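Home & Kitchen > Dishes, Glasses & Table
5 min read
14 comments · 9 shares

**mugshelf_mo**
OK, settle something for me. We've been eating off the same Rititz set for 9 years, all cream, all matching, and we're down to 4 dinner plates because I'm clumsy and the sink is deep. The pattern is discontinued (of course). My husband wants to buy a whole new matching set and be done with it. I want to just start picking up single plates in whatever color I like and let it turn into a jumble. He says it'll look like a dorm. Am I wrong??

**tinytableguy**
You're not wrong, but I'm with him. I tried the jumble thing after college and every plate was a slightly different size, so the stack leaned and I couldn't get anything out of the cabinet without holding the rest up with my other hand. Matching plates stack. I don't care what they look like.

**mugshelf_mo**
Ugh, the stacking. I hadn't thought about the stacking.

**pearl_onion**
Same brand and same shape, different colors! That's what we did with Rulometti, the plain round ones with the little rim. We've got yellow, green, two blues and a gray and they nest just fine. When one breaks you buy one, and you don't have to hunt for the exact shade of oatmeal they made for a single summer.

**gravyboat36**
Colored plates make food look weird though. I had a red set and every salad on it looked angry. White or cream, end of story. Restaurants do it for a reason.

**pearl_onion**
Restaurants also replace everything constantly and don't have a five-year-old who will only eat noodles off the green one. Pale colors are fine! I wouldn't do red either.

**gravyboat36**
Fair. I could live with pale. I still think you'd get sick of it by next June.

**latebreakfast**
Has anybody used the Amato ones? I grabbed 2 at the outlet in Skatirport and the glaze scratched up gray from forks inside a month. Baking soda paste got most of it off but I'm not scrubbing plates every Sunday for the rest of my life.

**tinytableguy**
Those gray lines are metal coming off the fork, so it isn't always the plate. Cheap forks will mark up good plates too. Mine quit once I tossed the old flatware.

**latebreakfast**
Huh. My forks are terrible, so that tracks.

**mugshelf_mo**
So I read all of this out loud at dinner and he came around to same shape, mixed pale colors, as long as the cream ones stay in the cabinet until they die of natural causes. I can live with that. I'm leaning toward pink and light blue to start and then maybe a soft yellow if I find one that isn't too mustardy.
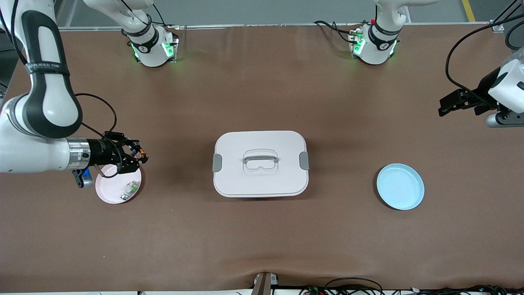

Bowls are a whole other fight. He wants the wide shallow kind for pasta and I want deep ones for cereal, and our cabinet has room for one kind. If you've got opinions on bowls, go ahead, I'll be back after work to read them.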